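Suveo Home Help › Bedroom and Storage

Everything from the medicine drawer is on my bed and I don't know how to put it back

Posted by Weronika Lis, May 2, 2023

Hello all! I finally emptied the drawer beside my bed, which has been the landing spot for every little box and packet in this apartment since January. The drawer is about to get a good wipe. What I can't work out is how to put things back so it doesn't turn into soup again — small boxes, cotton balls, snacks, a sponge, all of it sliding around together.

The drawer is 60 cm wide and pretty shallow. I also have a tall dark red gift box that I love and would like to use for something, but it won't fit in there standing up. Does anyone have a system that lasts longer than a week? 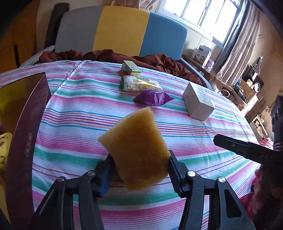

Part of the pile on my striped sheet, yellow sponge held above it.

SkostenMama

Oh, I know this drawer, I have had this drawer! First of all, good for you for getting it all out where you can see it. I'd sort right there on the bed before a single thing goes back. Anything you'd use on a cut or a headache in one heap, cotton and bathroom things in another, and the snacks straight to the kitchen (I say this as somebody who found a very old granola bar under her bandages).

Then cut down 2 shoebox lids and set them in the drawer side by side. They stop the sliding, they cost nothing, and when one gets grubby you toss it. Stand the small cartons on edge with the names facing up, and check the dates while you have them in your hand. Keep the cotton balls in their packet, or they pick up every bit of fluff in the house.

As for the pretty box, leave it out on the dresser and let it hold letters or chargers. It would be a shame to hide it.

drondport64

get a divider. measure the inside of the drawer not the front, I got that wrong the first time

Norðdahl Attic

Agree with the lids. I'd only add that the sponge should live somewhere else — mine stays in a dish by the sink, and the drawer smells a lot better for it. Let the wood dry overnight with the drawer pulled open before you fill it again.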